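**Laler bench top, white**

Work surface for assembly, sorting and light packing. Supplied as a top only or with the Wolde underframe. Page revised March 13, 2021.

The top is a single flat panel with a matte white face on both sides. Edges are square with a small radius, and there is no raised lip, so parts can be slid off into a tray held at the front. Standard depth is 800 mm. Other depths are made to order and ship in June.

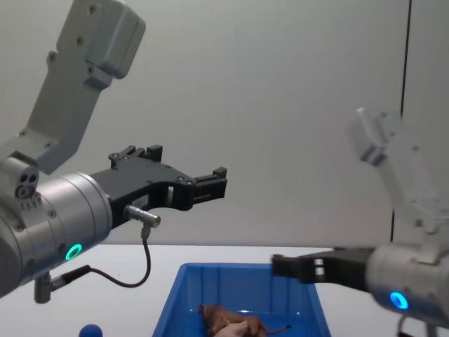

*White top against a light grey wall.*

**Surface**

The face is sealed at the factory and needs no oil or wax. Clean with a damp cloth and mild soap. Do not use scouring pads, acetone or chlorine cleaners — they dull the finish, and dulled patches can't be polished out. Marker ink comes off with isopropyl alcohol if wiped within the hour.

Panel thickness is 18 mm. Screws driven from below must not go deeper than 12 mm. Use the threaded inserts wherever possible; the pattern matches the Wolde frame and the older Vasteck frame. Mandik frames need the adapter plate, sold separately.

**Load and clearance**

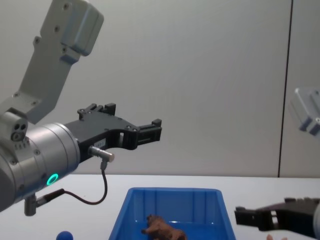
The rated load is 68 kg, spread evenly over the top with the frame leveled. Point loads should sit over a cross rail. Leave working clearance above the surface as well as in front of it: a tall bin or a forearm takes up space there too. Shelves and lamps should be fixed to the wall or to a separate post, never to the rear edge of the panel.

**Leveling**

Frame feet adjust by 5 mm in either direction. Set the rear pair first, then the front, and check across both diagonals before tightening the lock nuts. Recheck after loading.

**In the carton**

- Top panel
- Threaded inserts, fitted
- Frame screws, M6
- Edge repair stick, white

Frame, adapter plate and cable tray are ordered separately.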